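**Maple board as a play surface on a pegboard table, seal it or leave it?**

**knotty_pine_nut** · 11/4/21

Hi all! Long time reader, mostly in the finishing section. I bought a maple board to use as a play top for my nephew's shape blocks (the plastic ones, stars and cylinders and so on) because on a table full of little round holes everything wobbles. The blocks tip, the pointy ones find a hole, he gets mad, you know how it goes.

So the board is great. It's flat, it's pale enough that all the colors pop, and the figure in the lower part is prettier than I expected for what I paid. My question is whether to put anything on it. I have most of a can of Trestix wipe-on left over from a shelf and I'm itching to use it, but I really like the color as is.
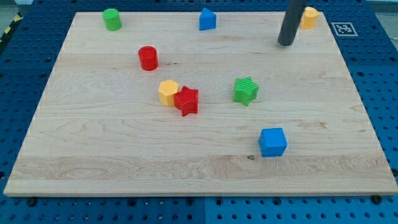
*The board with the blocks on it. Little knot toward the front, swirly bit below.*

Second question while I'm here: would you round over the front edge? It feels a little crisp to me.

---

**Balsa_Bob**

Leave it bare. Maple is hard, plastic blocks won't do a thing to it, and every wipe-on I've tried turned it yellow sooner or later. If it gets grubby, 200 grit and five minutes.

---

**threelegstool**

Gonna disagree with Bob. Bare maple around kids goes gray from hands. Mine did by March and I'd only made it the fall before. Get a water based finish, two thin coats, sand lightly in between. It stays pale. Don't use the Trestix, I've got a stool done in it and it's the color of tea now.

---

**Balsa_Bob**

Gray from hands is what sandpaper is for!

---

**threelegstool**

And who's doing the sanding every few months, Bob, you?

---

**mahtab_s**

Love the blue with the maple. I'd be more worried about the board sliding around than about the finish. Is it fastened to the table at all, or just sitting there? With all those holes you could put a couple of short pegs in the underside and it would drop right in place. Measure the spacing first (I didn't, and my pegs were off by just enough to be useless).

Round the edge, yes. A block plane and some sandpaper will do it, no router needed.

– Mahtab Shokri

---

**knotty_pine_nut**

Just sitting there for now! The pegs are a really nice idea, I was going to buy rubber feet. Leaning toward water based, sorry Bob. Is the Ilmont stuff any good? My hardware store has that and Mevell and the Ilmont is $9 cheaper.

---

**threelegstool**

Either one. Stir it, don't shake it, and do the bottom too or it might cup on you.

---

**Balsa_Bob**

Do the bottom, he's right about that. Still say you'll wish you hadn't touched the top, that swirly grain looks good just the way it is. Try it on the underside first and live with it for a week.

---

**knotty_pine_nut**

OK, underside first. Will post again after the weekend if I haven't dropped it on my foot.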